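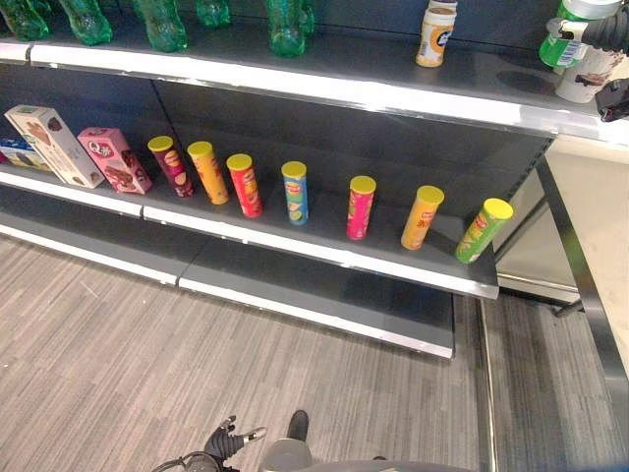 Working Rules for Shelf Robots: What Changed in the December Revision

The rules I keep for robot work on retail shelving began as a single page taped inside a cabinet door. They now run to 30 numbered items, and several colleagues at other sites have asked for the reasoning behind them. This post sets out the parts that were revised in December, together with the points on which I remain undecided.

The rules apply to mobile robots that pick, place, straighten and face goods on open shelves at Sillness, our practice store. They do not replace the machine maker's manual, the site risk assessment or any law that applies where you work. Where one of those is stricter, follow it.

Shelf condition before a run

A run may begin only when the shelf condition has been written down. The earlier version of this rule asked for a "tidy" shelf. That word has been removed. Two operators seldom agreed on what it meant, and a perfectly even shelf teaches very little about how a robot will behave in a store during trading hours.

The revised rule allows uneven spacing, leaning boxes and products turned at an angle, provided the operator records them. A row of chip canisters with wide gaps in one place and narrow gaps in another is an acceptable start. So is a canister that leans, as the lime green one does at the end of the middle shelf. The record should state which item leans and in which direction. If the robot later knocks it over, the reviewer will then know that it was not standing straight to begin with.

Boxed goods need more care in the record than canisters do. When boxes are packed together at the end of a shelf, one may hide most of another, and a reviewer working from the robot's view may miss the hidden one entirely. Operators must list every box by its position from the left, including any that is only partly visible.

Empty shelves

Bare shelves must be recorded as bare. Under the old sheet, operators left the line blank, and a blank line could mean an empty shelf or a forgotten one. The Saris log now requires the word "empty" for each shelf with no goods on it. The low shelf near the floor is the one most often skipped.

An empty shelf is still an obstacle. Its front edge can extend forward of the shelf above it, and an arm that lowers in a straight line from the middle shelf may meet it. Clearance is to be set from the edge that sits furthest forward, whichever shelf that is.

Reach and approach

1. The base stops moving before either arm crosses the front edge of a shelf.

2. Only one arm may be working among the goods at a time. The other is held clear of the shelving, in a position the operator can see.

3. The arm enters from the open side of the target item wherever there is one. Reaching over a neighboring item is permitted only when no open side exists, and the operator notes it.

4. Bottles on a top shelf are approached at reduced speed. Their caps and shoulders may be above what the head camera can see, and the lower body alone is a poor guide to overall height. Bottles of the same color are not to be assumed to be the same size.

5. Open containers and paper cups are treated as full until checked by hand.

6. No arm passes behind a frame post. If an item cannot be reached from the front, a person moves it.

Item 2 drew the most objections. Two-arm work is faster, and there are tasks that require it, such as steadying a light box while its neighbor is withdrawn. Those tasks may be approved one at a time. The general rule stands, as most of the contact events in our log happened while the operator was watching the wrong arm.

Floor and surroundings

Operators tend to study the shelves closely and the floor hardly at all. The floor check now comes first on the sheet.

Carpet tiles are a reasonable surface for a wheeled base, but each seam should be walked before the first run of the day to find any lifted corner. Metal threshold strips require a separate entry. A base may cross a strip squarely and slowly, with both arms drawn in. It may not stop on one, turn on one, or work a shelf with its wheels on either side of it.

Glossy panels beside a shelving unit are to be noted as well, as reflections can produce false readings on some depth sensors. The operator should compare the sensor view with the real panel before starting.

Cables on and around the gripper are inspected at the same time. A thin cable that hangs in a curve below the gripper may be entirely as designed, but the curve must be small enough that it cannot catch on a shelf lip. The operator checks this with the wrist turned to both ends of its travel. A check in the resting position alone does not satisfy the rule.

Stopping

Any person present may stop a run, for any reason, and need not explain it at the time. The reason is written down afterward. Restarting requires the agreement of the person who stopped it.

The following always require a stop: an item falls to the floor, a shelf moves, a person steps inside the marked area, or the operator loses sight of either gripper. A product that tips over but stays on the shelf does not require a stop, although the operator may choose one.

Records

We reviewed 149 runs before preparing this revision. In 101 of them the starting condition of the shelf was described well enough for a second person to set it up again. That figure was lower than I had expected, and it is the main reason the recording rules have grown while the movement rules have stayed nearly the same length.

Product names are copied from the store's item list, never from memory. Where a flavor cannot be read, the operator writes the wrapper color and leaves the name field open. A guess entered as a fact is very hard to find later, particularly with canisters that share a shape and a lid color.

Open questions

The Fonseca checklist, which some sites prefer, allows the shelf record to be made from a single photograph. I have not adopted this. A view taken from above and to one side will often lose the upper parts of whatever stands on the top shelf. Two views might be sufficient, and a trial is planned at Tenberg.

I am also unsure whether leaning items should be limited in number during training of new operators. Comments from sites that have tried such a limit would be welcome, especially if they kept records both before and after the change.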